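家事はもう機械に任せられるか、自分の台所で確かめる手順

2018年2月21日

「で、結局いつになったらロボットが台所をやってくれるの?」と、親戚の集まりでもご近所でも、顔を合わせるたびに聞かれます。私が小さな作業場で腕型のロボットをいじっていることを、みなさんよくご存じなのですね。そのたびに「うーん、物によりますねえ」と頼りない返事をして、がっかりした顔をされてしまうのですが、物によるというのは本当のことなんです。では、どんな物ならできて、どんな物だとできないのか。それを自分の家で、自分の手を使って見きわめるやり方を、少し長くなりますがまとめておこうと思います。お茶でも淹れて、のんびりお付き合いください。

ロボットをお持ちでない方でも、前半はそのまま試せます。むしろ、買う前や借りる前の方にこそやっていただきたいくらいです。腕型のロボットをもう動かしている方は、後半の試し方まで読んでみてください。

用意するもの

・メモ帳と鉛筆
・台所用のトング(先が丸めのもの)
・目をつぶる勇気、またはアイマスク
・キッチンタイマー
・ふきん、乾いたものと濡らして絞ったもの

トングは、機械の指のかわりです。腕型ロボットの手先はたいてい二本指で、開くか閉じるか、それくらいのことしかできません。人間の手がどれほど贅沢なものか、トングで半日暮らしてみるとよくわかりますよ。私は最初、卵のパックを開けようとして、台所の床を拭くはめになりました。卵は最後のお楽しみに取っておいてくださいね。

手順1 家事を動作に分ける

まず、機械に頼みたい家事をひとつ選びます。「台所の片づけ」では大きすぎます。「おかずを電子レンジで温める」くらいがちょうどいい大きさです。

選んだら、それを動作に分けて書き出します。扉を開ける、皿を持つ、中に入れる、扉を閉める、ボタンを押す、待つ、扉を開ける、皿を出す。ここまではすらすら書けると思います。ところが実際にやってみると、紙に書いていないことを山ほどしているんです。皿の縁についた汁を指でぬぐう。ラップが浮いていたら押さえる。レンジの前に置いてあった醤油さしをひょいとどける。この「ひょいと」が曲者で、ご本人は覚えてもいません。ですから、できればご家族に横で見ていてもらって、手が動くたびに書き取ってもらうのがいいと思います。

私の友人のナジェリ・キスペさんは、お母さまの朝の支度をそうやって書き取ったそうです。お味噌汁を温めてよそうだけで、用紙が足りなくなったと笑っていました。

手順2 動作に印をつける

書き出した動作のひとつひとつに、次の印をつけていきます。

丸 いつも同じ場所で、同じ力で、同じ向きにすればよいもの。ボタンを押す、などです。
三角 毎回少しずつ場所や向きが変わるけれど、見ればわかるもの。テーブルに置かれた皿を持つ、など。
バツ 触ってみないとわからないもの、あるいは形が決まらないもの。濡れたふきんを絞る、袋の口を結ぶ、こびりつきがとれたかどうか確かめる、など。

丸はいまの機械でもかなりいけます。三角は、準備と根気があればいけることもあります。バツは、いまのところ人間の出番だと思っておいたほうが、お互いに幸せです。印をつける時に迷ったら、厳しいほうにしておいてください。甘くつけると、あとで自分が泣きます(私は何度も泣きました)。

手順3 トングで試す

今度は印をつけた紙を横に置いて、片手にトングを持ち、もう片方の手は背中に回して、同じ家事をしてみます。皿は割れないもの、中身は冷たいままでけっこうです。熱いものや刃物では絶対にしないでくださいね。

おもしろいのは、丸をつけたはずのところで意外につまずくことです。レンジの扉ひとつとっても、取っ手に指をかけて引く機種と、ボタンを押すとぱかっと開く機種があります。トングだと後者のほうがずっと楽です。前者は、つかんだあとに扉が弧を描いて動くので、まっすぐ引くとトングの先がすべってしまいます。人間なら肩と肘と手首が勝手に調子を合わせてくれるところを、機械には誰かが教えてあげなくてはいけません。

トングで四回続けてできた動作は、丸のままにしておきます。一回でも落としたり、すべったりしたら三角に下げましょう。

手順4 見え方を確かめる

手先の次は目です。私が以前お世話になったエマヌエル・オルテアヌさんは、クラダードという小さな工房で調理場向けの機械を組んでいた方ですが、「つかめないのは指のせいだと思う前に、そこから何が見えているか見てごらん」と口癖のようにおっしゃっていました。人間は一歩下がって台所全体を眺められますが、手首についたカメラは、近づけば近づくほど相手の一部しか見えなくなります。

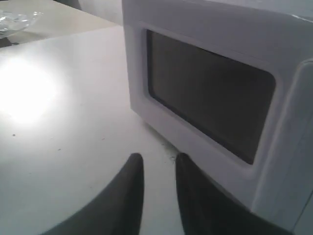

電子レンジのまわりを拭くという家事は、この見え方の話をするのにもってこいです。手順2の印でいうと、拭く動作そのものは三角、きれいになったかどうかの確認はバツ、というのが私の見立てです。白い天板に白いレンジを置いた台所だと、ここまで寄ったときに画面のかなりの部分が白と薄い灰色で埋まってしまって、頼りになる目印といえば黒っぽい窓くらいになります。左のほうでは天板が照明を丸く照り返して白く飛んでいますね。あの丸の中に何か落ちていても、カメラにはなかなか拾えません。その一方で、レンジの足元、右の指先のすぐ上あたりには、黒っぽいくずのようなものが少しかたまっています。人間ならふきんを一往復で済ませるところでしょうが、機械にとっては、小さな点が汚れなのか影なのか模様なのかを決めるところからが仕事なんです。しかも場所がレンジの際ときています。天板と本体の境目に指やふきんを沿わせるには、強すぎれば本体を押してしまいますし、弱すぎればくずの上をなでるだけになります。

ご自宅で同じことを確かめるには、スマートフォンを手首の内側に当てて持ち、掃除したいところへゆっくり近づけながら動画を撮ってみてください。撮り終わったら、音を消して、途中で何度か止めながら見ます。止めた画面だけを見て、次にどちらへ手を動かせばいいか言えるでしょうか。言えないところがあったら、そこに三角かバツをつけ足します。

照り返しがひどいときは、照明の真下を避けるか、艶のないマットを敷くだけでもずいぶん違います。機械のために台所を変えるなんて本末転倒だと叱られたこともありますが、床を走るお掃除ロボットのために椅子を上げたり、コードを束ねたりしたことのある方なら、気持ちをわかってくださるのではないでしょうか。

手順5 機械にやらせてみる

腕型ロボットをお持ちの方は、いよいよ本番です。手順は控えめに、次の順番で進めます。

まず、レンジの電源プラグを抜いておきます。水気のあるふきんを使うときは特に忘れずに。

次に、丸の動作だけをひとつずつやらせます。続けてやらせるのは我慢してください。つなげたくなる気持ちは痛いほどわかるのですが、どこで失敗したのかわからなくなってしまいます。

それから、相手の位置をわざと少しずらして、同じ動作をさせます。レンジを指一本分だけ横に寄せる、皿を少し回す、その程度です。いつもの位置でしかできないのなら、それは「家事ができる」というより「その配置を覚えている」という段階です。

最後に三角へ進みます。拭き掃除なら、乾いたふきんを先に持たせて、広いところから始めましょう。際は後回しです。非常停止にはいつも手が届くようにしておいて、腕の動く範囲に顔を近づけないこと。小さなお子さんや猫さんのいるお宅は、部屋を分けてくださいね。

どのくらいできるものなのか

うちの記録も書いておきます。去年の6月から、レンジまわりの作業をひとつの動作につき200回ずつやらせてみました。場所も明かりも固定した状態で扉のボタンを押すのは、200回ともうまくいきました。これは嬉しかったです。夕飯が少し豪華になりました!

ところが、際のくずをふきんで取るほうは、同じ200回のうち、私が見て「これならよし」と言えたのは119回でした。半分より上じゃないかと慰めてくれる人もいるのですが、お手伝いを頼んだ相手がこの割合だったら、やはり後ろからついて回ってしまいますよね。しかも一回にかかる時間ときたら、私がお湯を沸かしてお茶を淹れ終わるくらいなのです。

同じことを食堂の厨房で試したのが、グラディス・コレアさんです。アラノという社員食堂で、下げ台の拭き掃除に腕を一台使ってみたそうで、こちらは家庭よりずっと条件がよかったといいます。台はいつも同じ位置、照明もいつも同じ、上に載るのはトレーだけ。それでも、濡れたナプキンが台に貼りついていると、そこで止まってしまうのだとか。結局、拭き始める前に人がさっと物をどけ、広い面は機械に任せて、仕上げの隅はまた人が見る、という分担に落ち着いたそうです。私はこの話がとても好きで、家でもこの形がいちばん無理がないと思っています。

よくつまずくところ

うまくいった回だけを覚えてしまう。
人情として仕方のないことですが、記録は全部つけましょう。動画で人に見せると、どうしても上手な一回を選びたくなります。よそさまの動画を見るときも、何回目のものか、早送りではないか、画面の外で誰かが手を貸していないかを気にしてみてください。意地悪で言っているのではなく、自分が撮るときにやりたくなるので、よくわかるのです。

透明なものと、くしゃくしゃのもの。
ポリ袋やラップのたぐいは、いまのところ手強い相手です。光り方が動くたびに変わりますし、つかむと形まで変わります。試す間は作業範囲から遠ざけておくと楽です。そのまま置いて試すなら、バツの練習だと割り切りましょう。

一度に全部を望んでしまう。
「台所仕事ができるか」と聞かれると、できないと答えるしかありません。「このボタンが押せるか」なら、押せます。ご自分の紙に戻って丸の数を眺めてみると、思ったより多いかもしれませんし、がっかりするほど少ないかもしれません。うちの場合、片づけ全般の紙では丸より三角がずっと多く、洗濯物の紙にいたってはバツだらけでした。靴下を裏返すところなど、何度見てもバツです。

紙は捨てずに

印をつけた紙には日付を入れて、冷蔵庫の横にでも貼っておいてください。来年また同じ手順で試して、三角がひとつでも丸に変わっていたら、その家事についてはちゃんと前に進んだということになります。うちでは前の年の紙と並べて貼ってあり、扉のボタンのところだけ、三角を消して丸に書き直した跡があります。

印のつけ方で迷ったところや、トングで意外にできてしまった動作がありましたら、ぜひ教えてください。布団カバーをトングで替えられたという方がいらしたら、作業の様子をじっくり聞かせていただきたいです。次は食洗機の中の並べ方について、同じやり方で紙を作ってみるつもりで、いま家族に横で書き取ってもらっているところです。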